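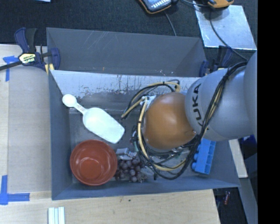
A KUKA arm over a gray bin holding a scoop, a bowl, grapes and other small objects.

Bin-based demonstration collection is a method of gathering examples for a robot learning system in which all objects to be handled are kept inside a single walled container. Each example, usually called an episode, pairs a recording of the arm's motion with images from one or more cameras. The episodes are later used to train a control policy, a program that chooses the next motion from what the cameras show.

Setup

The container is normally a rigid bin with sloping walls, fastened to a table. Clamps on the rim are common, as a bin that shifts between episodes changes the relation between the camera view and the arm's coordinates. Tape marks on the tabletop serve as a second reference and allow a bin to be put back in place after cleaning. The arm is mounted to one side, and its cables and hoses are often routed outside the housing, where they can block part of the camera's view of the bin floor. Whether such blocked views should be kept in training data is a matter of practice. The Givcombe guidelines keep them, on the grounds that the policy will meet the same cables when it runs.

Object sets

Objects are chosen to differ in shape, stiffness, and surface. A typical set mixes kitchen items, toy food, building blocks, and clear or shiny pieces, which are hard for depth cameras to measure. Long, flat objects such as scoops and spatulas are included because a grasp that works at one end may fail at the other. The Volham set, used mainly for pick-and-place work, has 18 objects, of which a smaller number are placed in the bin at any one time. Objects are swapped on a fixed schedule so that no pair appears together too often.

Collection

Episodes come from two main sources. In teleoperation, a person steers the arm with a hand controller or a matching leader arm. In scripted collection, a program picks a target and attempts a grasp without a person at the controls. Scripted runs yield more episodes per hour but a lower share of successful ones. The Janjua protocol combines the two: 200 teleoperated episodes are recorded first, a policy is trained on them, and that policy then gathers further data under supervision — an operator may stop it at any point and take over.

The bin is rearranged by hand after every 16 episodes. Between rearrangements the arm itself disturbs the objects, and each episode starts from wherever the last one left them.

Labeling

Each episode receives a success or failure label and a short text instruction, such as "put the grapes in the bowl." Failed episodes are retained in most collections, though some training methods ignore them. At Vurnanwood, where around 900 episodes were relabeled by a second reader, most disagreements concerned objects that had been moved but not fully released.

Limitations

Walls restrict the angles from which a gripper can approach, and objects resting in corners are underrepresented among successful grasps. Policies trained only on bin data tend to perform poorly on open tabletops. Wear on the bin surface also changes its appearance over a long collection, and bins are sometimes replaced partway through for this reason.

See also

Imitation learning
Bin picking
Teleoperation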